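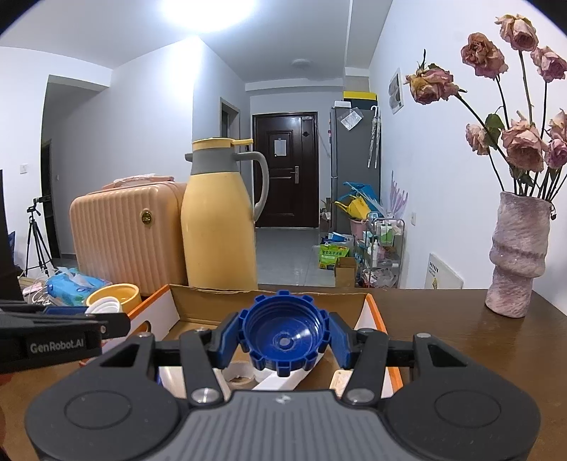
Brevell to Accept Bottle Caps in Curbside Recycling

Residents of Brevell will be able to leave plastic caps on bottles and jugs placed in curbside bins beginning in June, the city's Department of Public Works has announced. Loose caps should still be kept out of the bins, as they fall through the sorting screens.

The change follows a trial in the Flastis district, where 541 households took part. Material collected there was sorted at the Vellia transfer station, which has since installed a new separation line.

Bottles should be emptied and rinsed before the cap is put back on. Metal lids and pump tops — including those from soap and lotion bottles — are not covered by the new rule.

Printed guides will be mailed with the May water bill. Copies are also available at the Jeon Street service counter, open until 4:30 p.m.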